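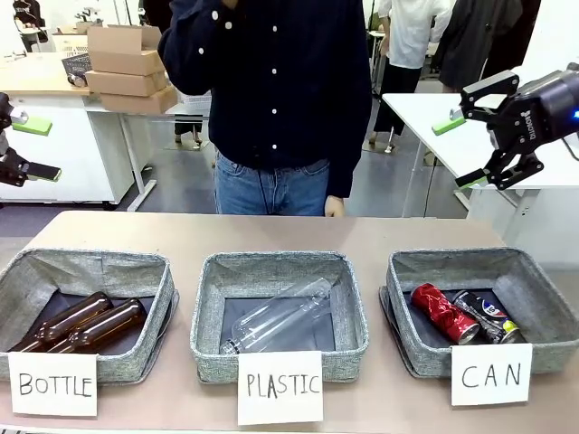
Visit to Grullent, sorting demonstration
Progress note for the Havmont small grants desk, 25/07/2024

Quick one this, as the full report is due with the accounts and I wanted you to have the gist before the next payment goes out. We went over to the Grullent workshop to see the two-armed sorting set-up they've been building for the Flulitz recycling point. You'll remember it from the May note as "arms ordered, nothing to see yet". There is now something to see.

Who came
Eight visitors in the end, mostly from Flulitz plus two from the parish side. Fewer than hoped. The bus timetable changed and I hadn't picked up on it. Grullent were good about it and ran the session twice so the late ones didn't miss out.

What we were shown
Sorting drinks containers by type. Grey fabric baskets on a long table, hand-written cards – BOTTLE, PLASTIC, CAN. The same sort of stuff that comes in at our counter, squashed cans included. Grullent's person stands behind the table and puts things into the baskets by hand, with an arm at each side. The point of doing it by hand is to give the system examples to learn from, so a fair bit of the visit was watching somebody sort bottles. Worth saying in advance next time, one or two of our lot had expected a finished machine.

We asked why baskets and not the real crates. Answer: soft sides, less to break if an arm knocks one. The real crates come later, they've had a pair of ours since spring.
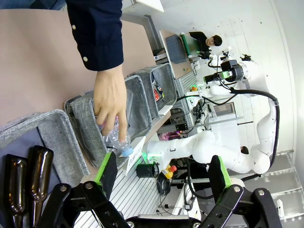

Wrappers and other rubbish
This was our main request after the last review. At the counter people don't hand in clean sorted drinks containers, they hand in a carrier bag with everything in it, crisp packets and all. Grullent had a longer row of baskets out for part of the session, with a wrapper in the far one. Good to see it being taken seriously. No results to report on it yet and I didn't push for any.

Also asked about bottles with the cap left on. For Flulitz it matters, the baler people at Pavlović send back loads with too many caps. At present Grullent are treating capped and uncapped the same, both go in PLASTIC. I've said we'd like that looked at but it's not in the agreed work, so may need a conversation about money.

How far along
They have 412 recorded sorts so far against the 4,000 in the work plan. That looks low. Their explanation is that the first weeks went on mounting and cabling and that the pace picks up now the table layout is fixed. I've asked for a weekly count by email so we are not finding out in the autumn. First one is due next week.

Brown glass is apparently the awkward one. Heavy, slippy, and rolls if you put it down on its side. They've been varying it, bottles standing up at the back of the table, with the plastic and the cans in the same row. Seemed sensible to me. Our counter staff say the glass is what they would most like taken off thier hands, so it's the right thing to be stuck on, if you have to be stuck on something.

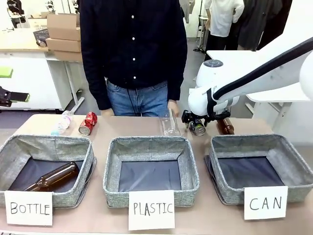 One of the Flulitz counter staff said that the table was a lot tidier than anything they work at, and could the next round please be done with a proper heap, tipped out of a bag, things on top of each other. Grullent said yes in principle but they'd want to get through the spaced-out layouts first. The reply to that was that the heap is the job. I think both are right, I've put it down as an action.

Safety
Stop button on the bench by the arms, shown to everyone at the start. We kept to the visitors' side throughout. No incidents. The risk assessment we were sent beforehand was an old version, still listing one arm, Grullent are re-issuing it.

Small plastic bottles came up too. The little ones are a growing share of what we get and they're easy to lose under a bigger bottle when both are in the same basket. Not a problem for the arm as such but it is for whoever is checking the count afterwards.

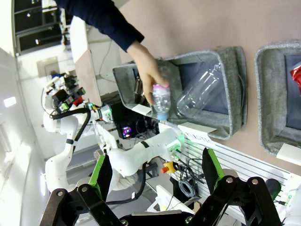
Actions
– Grullent: weekly count of recorded sorts, starting next week
– Grullent: new risk assessment covering both arms
– Grullent: date for a trial with a tipped-out heap
– Us: send over two more bags of mixed returns, unwashed as they come
– Us: find out from Pavlović what share of caps they will accept, in writing
– Havmont: let us know if cap removal could come under the existing grant or needs a fresh form

Spend
Travel and a sandwich lunch only, within budget, reciepts to follow. Hire of the room was not charged. Next visit planned for eight weeks' time – if someone from your side wants to come, tell me soon as space round the table is tight.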